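### 4.2 Keeping the hand-held grippers in calibration

The maintenance schedule supplied with the Ciltard grippers asks for a full recalibration every 200 demonstrations. We found no argument for that number in the documentation, and our own logs give it little support. Of the 14 faults recorded at the Kvam site, only 2 were cleared by recalibration alone. The rest went away when a jaw pad was replaced, a cable was reseated or the marker cube was wiped down and tightened.

We therefore doubt that drift in the usual sense is the main problem. Sink cleaning is our hardest task on the equipment: the operator presses a sponge against the rim, and the load passes through the jaws into the cube mount (Figure 3). A mount that has worked loose will pass the static check on the bench and still shift under load. Løken repeated the check with the jaws closed on a sponge and pushed against a fixed edge, and we now prefer her version — although it depends on how hard the person pushes, and we have not measured that.

Cables deserve the same suspicion. Strand's procedure, adopted at Kvam in December, has the operator bend the wrist through its full range before the first recording while a second person watches the tracking output. It takes little time. Whether it prevents faults or only finds them sooner, our records cannot say.

**Figure 3.** Sink cleaning with hand-held grippers; the sponge is held in the right-hand jaws.
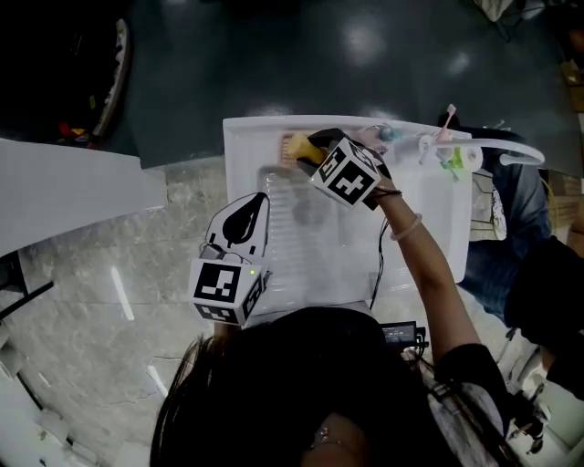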